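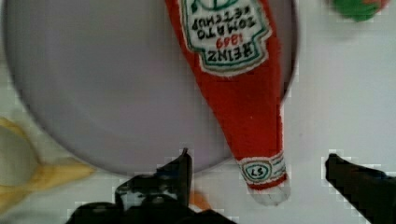

No. 283

Soft condiments: notes on surface and storage

12/02/2019 – 4 min read

The ketchup bottle has a fuzzy surface, and the fuzz is the reason it gets more attention from me than the rest of the play food. Smooth felt can be cleaned with a lint roller in one pass. A surface with fine raised fibers holds on to crumbs, hair and carpet dust, and the roller pulls the fibers up along with the dirt. After enough passes they stand up permanently and the red starts to look gray.

I have tried three methods on soft toys of this type.

Adhesive roller. Fast, but see above. I now use it only on flat pieces such as the fried egg and the bread slices.

Damp microfiber cloth, light pressure, one direction only. Slower, and it leaves the fibers lying flat. For a bottle shape I work from the wide end to the neck and finish at the cap. The cap is off-white and shows every mark, so it gets a clean corner of the cloth.

Hand wash in cool water with a small amount of Dafis wool soap. I reserve this for real stains. Pressing in a towel is fine, wringing is not. Drying takes 22 hours flat on a rack in our laundry room, turned once. Strong red next to white is a risk in any wash, and the label and the neck band are both white with green trim. I test the red first with a wet cotton swab, and if color comes off on the swab I stop there.

The plate is simpler. It is a pale lavender-gray with a matte-looking finish and a slightly darker rim, and it goes back on the shelf after a wipe. Matte surfaces do show fingerprints more than I would like. I keep play food on full-size plates because the small toy ones tip when anything heavy is put near the edge, and a long bottle laid diagonally will overhang even a large plate. The neck and cap end up on the table. It doesn't bother the bottle, but the tabletop should be clean before play, particularly a white one, where pale crumbs are hard to spot.

Storage has changed twice since September. The first version was a Jivar drawer insert with 13 compartments, which suited the fruit and was useless for anything long. The bottle had to be bent at the neck to fit, and a stuffed neck that is bent for a week keeps the crease. The second version is a Brerketti shelf bin, open at the front, with the long items lying side by side and nothing on top of them. The insert went back to holding buttons.

Two open points. The scalloped border on the label looks embroidered and I would rather not wet it more than necessary, so I want to find a dry method for that area – a soft toothbrush is the current candidate. I also have a Mandier fabric comb on order and will test it on the underside of the bottle before using it anywhere visible. Results in a later entry.

2 comments · 13 shares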